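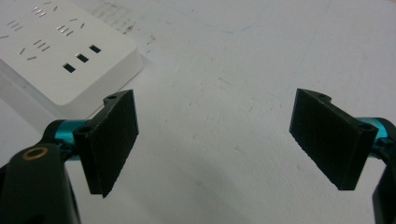
Canopy frame, second assembly
September 2024

Picked up where the March notes stop. The first frame for the Barajas school job went together with the rear legs 4 mm out of line at the wall plate, and we spent most of a morning slotting holes to get the rafters on. Drilled this set off a jig instead. Hamish Imrie made the jig from scrap box section and it's hanging by the saw. Please leave the stop screwed where it is.

Span between post centers is 4000 mm. Checked the diagonals with the frame flat on the trestles and they agreed to within a millimeter, so I tacked the corners and checked again. One corner pulled in. Knocked it back with the dead blow, put a brace across, and welded it in short runs, swapping sides each time. Diagonals held after that.

Gutter fall

The drawing has the gutter level. I don't like it. On the Mendia shelter we hung a level gutter and got a complaint the first wet week, water sitting at the blind end and coming over the lip by the bike stands. Packed the brackets on this one to give a fall toward the downpipe post. It looks slightly off against the front beam if you go looking for it. Eilidh Semple says the school won't care and to mark it up on the drawing, so I have.

Poured a bucket in at the far end. It ran through and left a thin film behind at the second joint where the sealant has a ridge. Cut the ridge back with a blade. Haven't tested it again yet.

Roof sheets

Prullier sent the sheets with the film on both faces and the UV side marked only on the carton. Whoever opens the next pack, write UP on the film with a marker before you throw the carton out. I had to ring them about two sheets, and they told me how to read the print along the edge: it reads the right way round when you are standing on the UV side.

Sheets cut to length with the fine blade, slow feed. The flutes fill with swarf and it won't shake out, it has to be blown out from the other end. Taped the top ends with the solid tape and the bottom ends with the vented tape. On the first frame somebody used solid at both ends, and those sheets have misted already. They'll need to come off when we go back.

Glazing bars: the Amunent bars are a bit tighter than the ones we used last year. The rubber goes in easier with soapy water. Don't use the silicone spray, it got onto the powder coat and left a patch that I couldn't wipe off.

Fixings

Base plate holes came out at 14 mm after coating, which is tight for the anchors. Ran a drill through each one by hand and touched the edges in with zinc paint. For the next batch I've asked for the holes to be opened up before they go for coating.

Cap screws counted into bags for site: 116 short, 81 long. The list said 126 short, but ten of those were for an end panel that has been dropped from the order. Changed the list. The old copy in the van folder still says 126, so bin it if you see it.

Torqued up the knee brackets and left a paint line across each nut. Came back after lunch and none of the lines had moved, which is what you'd expect with no load on. Worth looking at them again once it's standing and the sheets are on.

Left to do

Retest the gutter joint with water.

Plug the tops of the posts. The plastic caps that came are for the thinner wall tube and they rattle. Hamish thinks a wrap of tape will do. I would sooner wait for the right ones.

Get a straight answer on the ground at Barajas. The survey calls it concrete but Eilidh walked it and says the left side is slabs on sand. If so, two of the posts need pads dug, and that goes in before the frame leaves here.

Label the legs. They look the same but the rear pair are drilled for the wall ties. I've put a dab of yellow inside each rear base plate for now.

Frame is stacked on the long rack with cardboard between the faces, front beam on top.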